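Über uns

Stendton sammelt Beispiele. Das klingt nach Briefmarkenverein und fühlt sich an manchen Tagen auch so an. Unsere Kunden bauen lernende Systeme für Roboterarme, und solche Systeme wollen sehen, wie man etwas anfasst, bevor sie es selbst versuchen. Also machen wir es vor: Ein Mensch führt zwei Arme, die Arme bewegen Gegenstände, der Rechner schreibt mit. Danach räumen wir auf und machen es noch einmal.

Angefangen haben wir in einem ehemaligen Küchenstudio in Udgate, mit einem einzigen Arbeitsplatz und der Annahme, die Software würde der schwierige Teil. Schwierig war das Handtuchfalten. Inzwischen stehen bei uns 5 Kabinen, von denen an guten Tagen alle laufen. An den übrigen Tagen wird gekrümmt unter einer davon gesessen und ein Stecker gesucht.

Was wir aufnehmen

Unser größtes laufendes Projekt heißt Lemeo und handelt von Haushalt im weitesten Sinn: einräumen, ausräumen, gerade rücken, danebenlegen. 94 Aufgaben stehen derzeit auf der Liste. Die meisten davon beherrscht ein mittelmäßig motiviertes Kind, was uns in Gesprächen mit Verwandten regelmäßig entgegengehalten wird. Wir laden diese Verwandten dann ein, einmal selbst die Griffe in die Hand zu nehmen. Das Gespräch wird danach meist ruhiger.
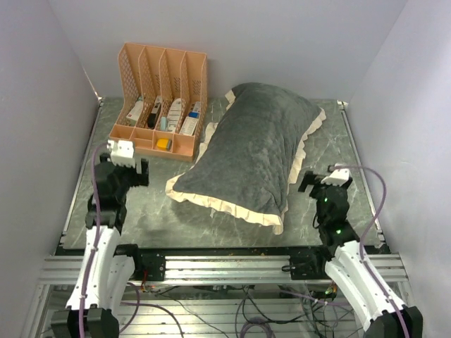
Eine gute Aufnahme beginnt lange vor der ersten Bewegung, nämlich mit der Frage, was überhaupt auf dem Tisch liegt. Zu ordentlich darf es nicht sein, sonst lernt das System nur Ordnung, und die trifft es später in keiner Wohnung an. Deshalb kombinieren wir Dinge, die sich gegenseitig das Leben schwer machen: ein pfirsichfarbener Ständer mit schmalen Fächern, in denen kleine Schachteln stecken, und dicht daneben ein großes graues Kissen mit cremefarbener Rüsche. Die Schachteln haben klare Kanten und wenig Platz um sich herum. Das Kissen hat Platz für sich beansprucht und verformt sich, wo man es anfasst, wobei der Rüschenrand noch einmal eigene Vorstellungen von Geometrie mitbringt. Wer beides mit demselben Paar Greifer bedienen soll, muss umdenken können, und genau dieses Umdenken wollen unsere Auftraggeber in den Daten haben.

Wie wir arbeiten

Vor jeder Aufnahme wird der Tisch neu belegt, und zwar nach Plan. Der Plan sagt zum Beispiel »schräg«, und wie schräg, darüber kann man bei uns länger reden als anderswo über Gehälter. Dann läuft die Aufgabe einmal durch. Fällt etwas um, bleibt die Aufnahme erhalten und bekommt einen Vermerk. Fehlgriffe sind gefragt, sofern sie ehrlich zustande kommen. Gespielte Fehler erkennt man sofort, sie sehen aus wie Schülertheater.

Zum Lemeo-Bestand gehören bisher 1117 geprüfte Durchgänge. Geprüft heißt: Eine zweite Person hat sich alles angesehen, von der ersten bis zur letzten Sekunde, auch die Stellen, an denen ein Arm sehr lange über einer Schachtel nachzudenken scheint. Es ist der Arm, der so wirkt. Nachgedacht hat der Mensch am anderen Ende, vermutlich über das Mittagessen.

Eine Schicht am Gerät dauert höchstens 4 Stunden, danach wird gewechselt. Müde Hände machen müde Daten, und die bekommt man schlecht wieder heraus.

Mit wem wir arbeiten

Die Halterungen und einen Teil der Mechanik liefert uns die Werkstatt Krajewska, zwei Straßen weiter. Dort hat man sich daran gewöhnt, dass wir im April etwas als endgültig bestellen und es im Mai anders haben möchten. Die Zusammenarbeit ist herzlich und wird nach Stunden abgerechnet.

Unsere Kunden sind Forschungsgruppen und kleinere Hersteller. Wer eine Aufgabe mitbringt, bekommt zuerst eine Probeaufnahme und eine offene Einschätzung, ob sich die Sache lohnt. Gelegentlich lautet sie nein. Flüssigkeiten nehmen wir ungern an, Glitzer gar nicht mehr.

Mitmachen

Wir suchen immer wieder Leute für die Bedienung der Arme. Vorkenntnisse in Robotik sind nicht nötig, Geduld mit Bettwäsche schon. Zum Probenachmittag bitte bequeme Schuhe anziehen und vorher eine kurze Nachricht über das Kontaktformular schicken. Parkplätze gibt es im Hof, die Klingel ist die untere.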